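Notes from the Prulport open day, 1/23/25

I went to Prulport with a spreadsheet, a free pen from the registration desk and a budget that had already been cut once. The invitation promised a morning of "practical automation for small packing operations." We are a small packing operation. We have 37 people, two docks and a tape bill that makes our accountant sigh.

The coffee was good, I'll say that first. The parking was a field.

The tour started with conveyors, which I've seen before, and moved on to a pallet wrapper with its own theme color. Then came the part I'd driven for, the two-arm cell that Pavex sells for carton work. Pavex will build it, Lisex will install it, and Prulport will let you stand next to it and ask what it costs. The answer to that took three people and a trip to find a laptop.

What I got in the end was a price for the arms, a separate price for the grippers, and a third for "integration," a word that seems to mean everything you assumed was in the first two. Delivery is 18 weeks. Training is 7 days, on site, and lunch for the trainer is on us. I asked if that was written down somewhere and it was, on page two. 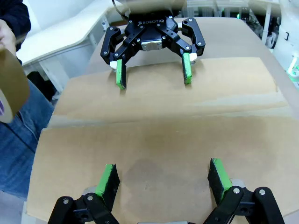

I spent longer at the carton station than anywhere else, mostly working out labor in my head. The sales pitch says one operator per cell. My own pencil says one operator per cell, plus whoever brings the cardboard, plus a share of whoever gets called when it stops. I'd put all of that in the plan before I put in a single dollar of savings. If the sum still works after that, fine, you have a project. Ours came out close enough to be annoying.

Some things I wrote down for our own budget:

Fingertip pads are a wear part. Get the replacement price in the quote and guess high on how many you'll use.

Ask about box sizes before you ask about speed. We run far too many sizes, and every one of them is somebody's favorite.

The floor space on the brochure leaves out the space a person needs to stand in. Take a tape measure.

Find out who owns the program once you've paid for it. I asked twice and got two answers – both delivered with great confidence.

The service contract has a minimum. For us it would be $2,000 a quarter, whether anything breaks or not. I've had gym memberships like that.

After lunch there was a talk on leasing. The slides were very blue. Leasing looks better than I expected for a first cell, mainly for a shop like ours that may decide in two years that it packs something else. The catch is the return clause, in which you pay freight both ways and the crate is extra.

I skipped the session on Baxter, their planning software, having already bought one piece of planning software in my life. A man in the row behind me at lunch had sat through it and said it was fine. He had the look of someone who'd be getting phone calls.

So we haven't bought anything. I've asked Pavex for a quote with every line broken out, including the crate, and asked Lisex if they'd run a trial using our own cartons, the ugly ones. They said March. I have that in the spreadsheet in yellow, next to the line for a new tape supplier, which we can afford now.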